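Egocentric demonstration recording

Egocentric demonstration recording is a method of gathering examples for a learning system in which a person does a task by hand while a head-level camera records the view. The recordings are later used to train a policy for robot arms. No robot is needed during collection.

Collection

Sessions are short and cover one task each. In the Famska set, compiled under Rimantas Krūmiņa, retail shelf handling makes up 337 of 800 episodes. Both hands must stay in view while an item is held.
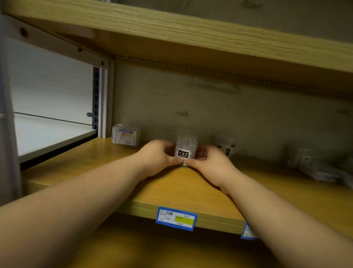

Two-handed grasp of a small cylindrical container on a store shelf

Annotation

Each episode is split into reach, grasp, move and release. Labelers mark the first point of contact for each hand separately. Of the 800 Famska episodes, 593 were accepted and the rest were sent back or dropped, mostly for hidden fingertips. A further 200 were added in the Benalik extension.

Limitations

Human hands differ from grippers in shape and reach, so motions must be remapped before use. Grip force is not recorded. Clear packaging remains a common source of error in hand and object tracking.

See also

Damham format
Teleoperation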